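Friday, July 10, 2020

Skarkbridge toy library wants $583 for shapes it says will teach geometry

By Treasa Lynch

The Skarkbridge toy library is asking the town for $583 to buy 11 new sets of plastic shape blocks, on the grounds that children who handle them will pick up geometry without being taught any. It is a nice thought. Members at Tuesday's meeting were given very little reason to believe it.

The sets come from Dewan, a mail-order supplier, and the sales sheet passed around the room promised "early spatial confidence" for children as young as two. Asked what that meant and who had measured it, library manager Arnar Riis said the company had run a trial. Asked how many children took part, he looked it up and gave the figure as 41. Asked whether there had been a comparison group playing with ordinary cubes, he said he would have to get back to us. As of this morning he had not.

Riis is a likable man and his library does good work. The train sets go out every weekend and come back with most of their track. But this is the second time since March that he has come asking for money with a brochure in his hand. The last request was for Lillier balance boards, which were going to improve posture. Two of those are now holding open the door on Kasura Street.

The case for the shapes is that a plain cube teaches a child to stack and little else. Set out a mixture, Riis argued, and the child has to notice corners, count sides and work out what will stand on what. Parents who spoke were split. One mother of twins said her boys had spent a happy hour with the sample set and had learned to throw it. Another said her daughter now asks for "the six one" by name, and she thought that was worth something.

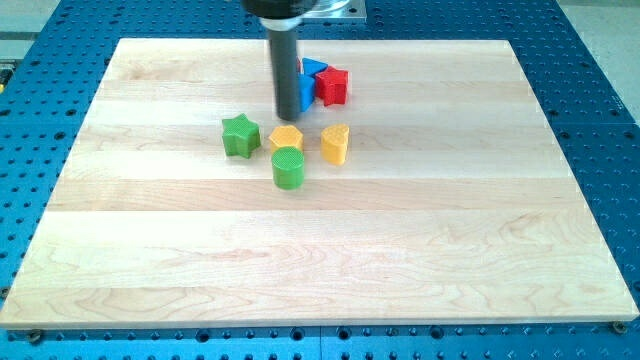
Shape blocks are sold on the promise of variety, and buyers should look hard at how much of it is there. A green star and a yellow hexagon do give a child something to compare, and so does a heart, though I would like to hear which part of the math curriculum calls for a heart. Then there is the green cylinder, a piece that has been in every toy box since my grandmother's. The dotted tops are a fair touch for small fingers. Whether they amount to a lesson is another matter, and a bag of mixed buttons has texture too.

The request would cover the sets, delivery and 6 storage tubs. It would not cover replacement pieces, and anyone who has borrowed a puzzle from the library lately will know why I asked. Riis said lost shapes would be handled "case by case."

The town is due to decide before the fall budget. Riis has agreed to put the full trial report on the front desk, if Dewan will send it to him.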